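# Folding Day at Curnosora

Welcome to our small gallery page. In Curnosora we are a household of 4, and all the clean clothes come to one bedroom before they go to the wardrobes. I like to do this work in March, when the winter things are put away and the thin things come out again. Some friends from the Zusura housekeeping forum asked how we fold, so I have written down a few notes.

**The bed as a table**

We have no big table, so everything is folded on the bed. The cover must be pulled straight first, with both hands, from the pillows to the feet. If there is a hill under the cloth, the fold will go where the hill wants to go. I learned this slowly.

**Dark things first**

I begin with the black pieces in the morning, when the light from the window is good. Black cloth shows every small hair and every bit of fluff, and it is easier to see them before the thing is folded. A soft cover gives some fluff to the cloth — this is the price of a soft cover. I keep a brush near me.

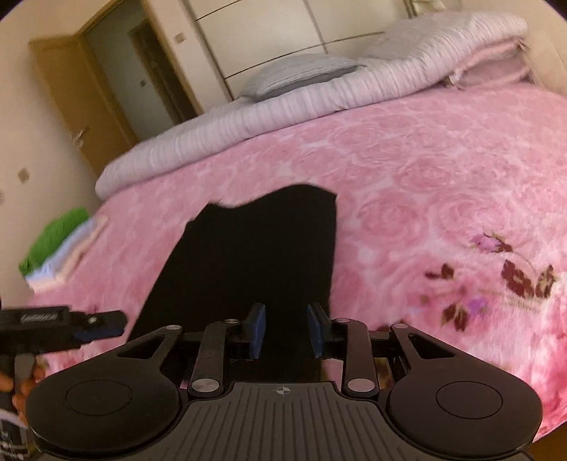
After the brush, I make the piece flat from the middle to the outside. The corners come last. When one side is not straight, I don't pull it hard. I lift it a little and let it fall again, and usually the line becomes better. Then I fold it in 2, one side over the other, and press it with the palm.

**The thin things**

Scarves and summer shirts slide very much, so I fold them only after the heavier ones and put them on the top of the pile. For shirts I still use the way my grandmother used: sleeves to the back, then the bottom up to the collar. It takes longer than the modern way with rolling, but the shirts look nicer on the shelf.

**Where it all goes**

The winter things go into cloth bags from Gilidel. They cost me 700 each in the market at Rey, and the zip is still good after many seasons. A wooden chest in the same shop was 3,000, and I looked at it for a long time, but the bags go under the bed and the chest does not.

**Small notes**

Please write to me if you know a good way to fold a sheet with elastic corners. I have tried many, and mine still look like bread dough. In April I will add a page for the kitchen towels and the curtains.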